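The Key of Room 15

When Hemi Stubbs came to Braltar, the bus driver did not want to stop. "There is nothing here in winter," he said. But Hemi had a letter in his coat, and the letter said Braltar, Hotel Pichler, so he stepped down into the snow with his one suitcase and the bus went away.

The hotel was open. Behind the desk sat a woman with gray hair who was peeling an apple very slowly, in one long piece. She did not look up before the apple was finished.

"I have a letter from my father," said Hemi. "He stayed in this house in December 2002. He wrote that he left something in room 15."

"People leave many things," said the woman. "Umbrellas. Teeth."

"He did not write what it was."

She wiped her hands and took a key from the wall. It was heavy, with a brass plate, and the number was almost rubbed away. She gave it to him and asked for no money and no passport, and this made him more nervous than if she had asked for both.

The room was on the top floor. It had a bed, a chair, a washbasin and a window to the valley. Hemi looked under the mattress and behind the mirror. He pulled out every drawer and felt with his fingers along the back. He found one button and a train ticket which was not his father's, because it was too new. Then he sat on the bed in his coat, and he was a little ashamed, like a thief who has chosen a poor house.

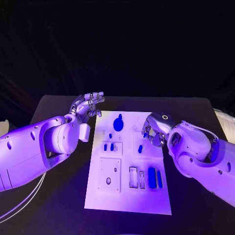 It became dark early. From the kitchen below came the smell of onions, and somebody was singing in a language he did not know. Hemi took out the letter again. His father had been a man of few words, a salesman of clocks, who came home on Fridays no more after that winter. The letter had only four lines. The last one said: "Open the window at six and wait."

He had read this line many times and always thought it was the beginning of something, and that the rest of the page was lost.

At six he opened the window. The cold came in and he held the curtain with one hand. First there was nothing. Then, on the other side of the valley, a small light went on, and beside it another, and after this the lights went on up the whole slope, house after house, until he could see the shape of a village which he had not seen in the day. A bell rang over there. A dog answered it.

Hemi stood until his ears hurt. When he went down, the woman had put two plates on the table.

"Did you find it?" she asked.

"I think so," he said. "Who lives on the other side?"

She cut the bread and gave him the bigger piece.

"Eat first," she said. "Tomorrow I will take you over. She has your nose."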